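The Udstead Woven Shelf Basket, After One Winter and Most of a Summer

I own a great many baskets for someone who doesn't own a picnic blanket. They came into the house one at a time, each bought to solve a problem that the previous one had been bought to solve, and by last fall I could no longer close the hall closet. So when I say the Udstead woven shelf basket is a decent basket, please understand that you're hearing from a person with a condition.

I paid $43 for it. That is a lot for a box with a handle hole. My mother stored our toys in a carton that had once held canned tomatoes, and as far as I know we all turned out employable. But the tomato carton never had to sit on a living room shelf in full view of guests, and this one does, so I grumbled and paid.

First, delivery. Udstead ships the basket inside a box large enough to hold 2 of them, with so much crumpled paper that I briefly thought they had forgotten the basket. It arrived with a smell. The card inside calls this "a natural aroma that will soften with time." It smelled like a barn where somebody had been varnishing. I put it in the spare room with the window open and it took 10 days to calm down. If you're buying one as a gift, buy early, or give it to someone with a cold.

The shape is the good part. It's long and straight-sided, and it fits a normal bookshelf without sticking out over the edge and catching your hip. I've had round baskets. Round baskets are charming and waste every corner of the shelf they sit on. My old Ekov was oval, which I had thought of as a compromise, and it managed to be too wide in one direction and too short in the other. The Udstead goes in, comes out, goes in again. You pull it by the opening in the short end. The edges of that opening were a little scratchy at first and have since worn smooth, or my fingers have given up.

It doesn't come with a liner. Udstead will sell you one separately, in a color they call Oat, for a price that made me laugh out loud in the kitchen. I cut up a pillowcase. The pillowcase lasted until the first time somebody under five needed a cape, and we've gone without ever since. Small things do find their way into the weave. Doll shoes, mostly. I've fished out three with a crochet hook, none of them matching.

Holding its shape was my main worry, because the Ekov slumped. By spring the Ekov looked like a hat someone had sat on. The Udstead has been stood in, leaned on and on one occasion used as a boat, and the walls are still upright. One strand came loose near the bottom in March. I tucked it back in with a butter knife and a dab of wood glue and haven't thought about it since, except just now, when I went to check and found it had come loose again.

What it won't do is get your children to put anything away. I realize the listing doesn't promise this. The listing does have a line about "inviting tidy habits," though, and I'd like to report that in our house the invitation has been received and left on the counter with the other mail. The stuffed animals go in at bedtime if I'm standing there. They come out at six in the morning whether I'm standing there or not. 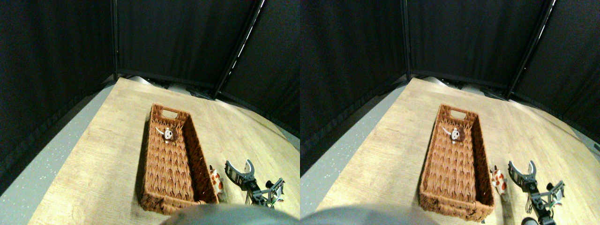 Erzsébet Bíró wrote in to say that she has had two of these for years and the trick is to own fewer toys, then added that she hadn't managed it either, and that hers now hold scarves, a bicycle pump and the instructions to a dishwasher she no longer has. She also warns against leaving one beside a radiator. Hers dried out along one side and began to shed little bits onto the carpet, and she blamed the dog for a month.

I've moved mine away from the radiator.

Cleaning is a nuisance, as it is with anything woven. Crumbs go in and settle down to raise families. The vacuum brush gets most of them, and turning the whole thing over on the back steps and slapping it gets the rest. The card says to wipe with a damp cloth and never soak. I soaked it once, after the yogurt, for ten minutes in the bathtub, then stood it on end in the shade. It creaked for a week and then recovered. I'm not recommending it. I'm telling you what happened with the yogurt.

As for the competition, I've lived with two others. The Dudás is cheaper, made of felt, and folds flat when you don't want it, also when you do. The Wena is plastic pretending to be woven, and it's practically indestructible. You can hose it down. It's also the gray of an old dental office, and it squeaks when you slide it. If you have a basement playroom, get the Wena and spend the difference on lunch. If your toys live where you also have to live, the Udstead looks better and I don't mind seeing it at the end of the day, when I mind seeing nearly everything else.

Would I pay $43 again? In August they put it on sale for $10 less, a few months after I'd bought mine, so no, I'd wait for August. Customer service wouldn't refund the difference, though Miklós Csonka, who signed the email, was so polite about it that I thanked him twice.

Buy the long one. The small one is the same basket with less room in it, and you'll only end up getting the long one afterward and keeping both, and then you'll have trouble closing the closet.

Four stars. I took one off for the smell and was going to take off another for the liner, but the pillowcase was free.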